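Fomton Bench Guide
Section 5: Trying Out and Comparing Hands

This section covers side-by-side trials of two end tools on a two-armed Fomton robot: a gripper on the left arm and a multi-fingered hand on the right. Running them together is the best part of owning this robot, and we hope you spend a good long afternoon on it! You should have finished the arm calibration in Section 4. If the joint readout still shows an amber line, go back and finish that first.

5.1 Before you start

You will need the Holst controller, the Zistov camera kit with its wrist mounts, and a handful of household objects. Soft, light things make the best first targets. Paper bags, dish towels and socks all change shape when you pick them up, and they show you far more about a grip than a wooden block ever will.

1. Power down the Holst controller and check that both wrist connectors are seated. Each one should click.

2. Raise both arms to the Ready pose by hand. Support the forearm while you do this.

3. Switch the controller on and wait for the double beep. Self-check takes 17 seconds.

4. Open the Trials page and choose Compare. The left and right tools get their own column, and every grasp you log lands in the right place without any typing.

CAUTION: Keep hands, hair and loose sleeves away from both arms once the double beep has sounded. Keep the stop button within reach of whoever is standing closest.

5.2 First grasps with the left gripper

5. Set the left gripper force to 8 on the slider. This is low, and for cloth or paper it is plenty.

6. Lay a soft object on a table on the robot's left side and select Close Slowly. Watch the force trace as the gripper comes together -- a crumpled object gives a lovely long ramp, where a hard one gives a sharp step.

7. Select Hold, then lift in small moves. Leave the right hand open and out to its own side so the head camera gets a clear view of each tool.

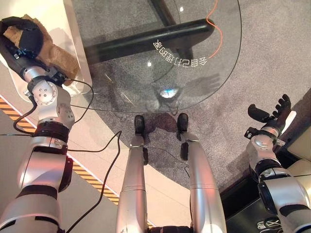

Can I use a different force setting for each arm?
Each arm keeps its own setting, so changing the left slider leaves the right one where it was. To copy a value across, press and hold the slider, then choose Match Other Arm.

8. Log the grasp as Held, Slipped or Dropped. If you can't decide between Held and Slipped, log it as Slipped and add a note. We do the same in our own workshop in Trosasville.

NOTE: Check the slack in the arm cables before you widen the reach. A hanging cable is fine as long as it can follow the arm through the whole move. Run the move once at the lowest speed and follow the cable with your eyes.

5.3 Bringing in the right hand

The hand takes more setting up than the gripper, and it pays you back for the trouble. You can change how far the fingers curl before contact, and small changes there make a big difference with floppy objects.

9. Choose Right Tool, then Preshape. Start with Slight Curl. Full Curl is better saved for things with a handle.

10. Bring the hand over the target with the fingers pointing down. Stop short of contact and let the arm settle.

11. Open the wrist camera view. The Zistov camera sits very close to the tool, so parts of the robot will fill much of the picture. You want to be able to make out the fingertips and a bit of whatever lies below them. Turn the focus ring until the surface under the fingertips is crisp, even if the nearest parts go soft.

NOTE: A bright tabletop can wash out one side of the view. Lower the exposure a notch at a time, and stop while you can still tell dark fingers apart from one another.

12. Save the view as your reference. Whenever you remount the camera, line up the new view against it before logging any more grasps. 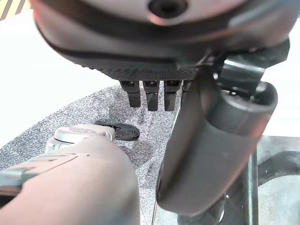 5.4 Reading your results

Open Compare again and switch to Table. Each row is one object, with the gripper on the left and the hand on the right. Tap any row to lay the two force traces over each other -- this is the screen we keep coming back to.

The trial log holds 156 grasps. When it fills up, the oldest entries are overwritten, so export to a memory stick before a long session.

If one tool has far more Slipped entries than the other, repeat those objects at a slightly higher force before drawing any conclusions. Then swap the order in which you test the tools and run the set again. Paper gets softer each time it is squeezed, and whichever tool goes second is working with a different bag.

To finish, open both tools, return the arms to Ready and power down the controller. Arm storage is covered in Section 6.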